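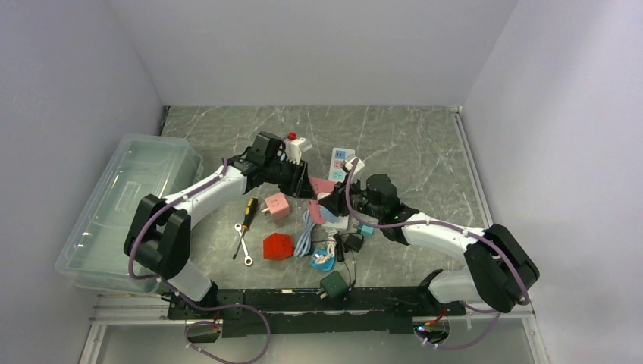

Bisham Lane Recipes, a README

Hi! So this is my collection of my family's recipe cards, typed up and put into one big spreadsheet-style file (plus a couple of smaller ones), and I'm putting it online so anybody who likes old home cooking can poke around in it.

There are 838 recipes in the main file. Most of them were written by my grandmother and her sister, a few came off the backs of packages, and a whole lot were passed along by neighbors on Bisham Lane who signed only their first names or didn't sign at all. Lots of gelatin. Lots of casseroles - you've been warned.

What's in the folder

recipes.csv is the main one, with a row for each card.
ingredients.csv has 1671 rows and matches spellings to a plain name, so "oleo" and "margerine" both end up as margarine.
notes.txt is my own rambling about cards I couldn't make sense of.
changes.txt is what it sounds like.

The columns in recipes.csv

id: just a number, in the order the cards came out of the boxes.
title: copied exactly, including "Joo's Good Beans" and "The Other Beans."
source: the name on the card, or blank.
kind: soup, bread, main, sweet, pickle or other. I picked these myself and you may disagree. Is a sweet noodle kugel a main? I went back and forth and left it as a main.
ingredients: one long line, split with semicolons.
steps: whatever the card says, even if it only says "bake till done."
stains: yes or no. I love this column! The stained cards are the ones people cooked from.

How I typed them

I did the typing by hand, evenings mostly. Sang-wook Hwang read 100 of the cards back against my file and caught a bunch of slips, the worst being a tablespoon of salt that should have been a teaspoon (fixed now). The rest have only had my eyes on them, so please use your common sense before you dump anything into a bowl.

Things to know before cooking

Oven temperatures are missing on plenty of cards. I left those blank and didn't guess. Can sizes are old ones too, so a "No. 2 can" won't match what's on your shelf. And please don't follow the 4 canning recipes marked OLD METHOD. Keep them for reading, and get your canning times from a current guide.

Using it

Go ahead and copy, print, cook and change whatever you want. If you make the Loltier cake, tell me how it came out, as mine sinks in the middle every time.

Last updated March 31, 2024. The pickle cards still need a second look and I'm hoping to get to them in April.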